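Equipment planning, minutes

Present: Tove Mikkelsen (chair), Iordache, Lultach.

1. Tove read the offer from Bismont: 749 for one set of wrist marker bands, 412 for the older type. We agreed to take one set of the newer type. 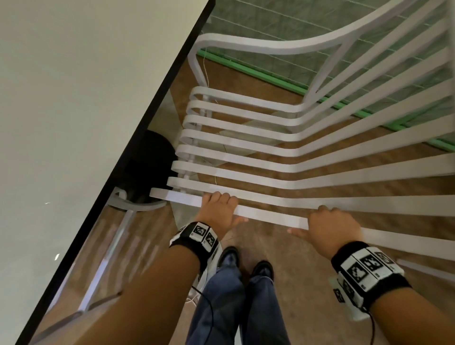

Mustesov, December 29, 2024

2. Chair-moving task: both hands on the front slat, bands on both wrists. Lultach asks for 330 more for cables. Approved.

3. The robot arm is postponed to July.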